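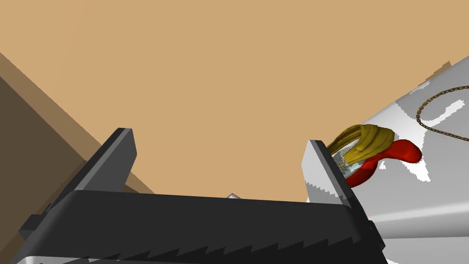
Gripper render, seen from behind the fingers

Re: [preserves] Marmalade that won't set

On 3rd February a list member wrote:

> Hi all, long-time lurker here. Made my first Seville batch over the
> weekend and it's syrup. Lovely flavor, but it runs right off the toast
> and down my sleeve. I used the Zesteck powder, one packet, followed the
> back of the box, and boiled it for what felt like forever. Do I tip
> it all back in the pot or just call it pancake sauce? Also, is it my
> stove? I have one of those little Mundden electric ones and it takes an
> age to get anything to a rolling boil.
>
> Thanks in advance for any help!

Welcome out of the shadows! First thing, how long has it been in the jars? Sevilles can be really slow. I've had batches that looked hopeless the next morning and were fine two weeks later, so if yours is only a few days old, put it in a cupboard and try not to poke at it.

If it's still runny after that, then yes, tip it back. I've done it plenty of times (once with the same batch twice, but we don't need to talk about that). Use your widest pan and only do half at once. I think that's your stove problem right there. A small electric burner with a deep pot full of fruit on it just simmers and simmers, and you end up cooking the pectin to death before you ever get up to setting point. My sister had a Mundden in her old apartment in Clanow and we could get 6 small jars out of it at a time, no more. Anything bigger and we were standing there until midnight.

As for the Zesteck, I'd skip it for Sevilles. There's so much pectin in the pips and pith already. Tie them up in a square of muslin, soak the bag overnight with the peel, and then squeeze it like you mean it when it comes out. It's slimy and horrible and that slime is exactly what you want! I do use the powder in August for strawberries, and there I put in a bit extra and a good squeeze of lemon.

My usual batch is 9 Sevilles, which fits my pan nicely, and I weigh the sugar once the peel has gone properly soft. Don't put it in early or the peel stays like shoe leather. For testing I still do the cold saucer in the freezer, and take the pan off the heat while you're waiting for it to wrinkle. I forgot that last year and went straight past marmalade into toffee. We ate it anyway, with a knife and some effort.

On the oranges, does anyone know if Radonjić are doing the boxes again? I drove over there last week and the farm shop was shut, with no sign on the door. They had the nice knobbly ones last winter and I'd happily split a box with anyone on the Clanow side of the river. The supermarket ones have been pretty sad this year, very thin skins.

Oh, and whoever was asking about lids back before the holidays, I ended up ordering a case of 300, so I've got more than I'll ever use. Standard twist, plain gold. Drop me a note off-list and I'll put some in the mail, you can just pay the postage.

Let us know how the second boil goes!

> Do I tip it all back in the pot or just call it pancake sauce?

P.S. Keep one jar back as pancake sauce whatever happens. It's great on ham too.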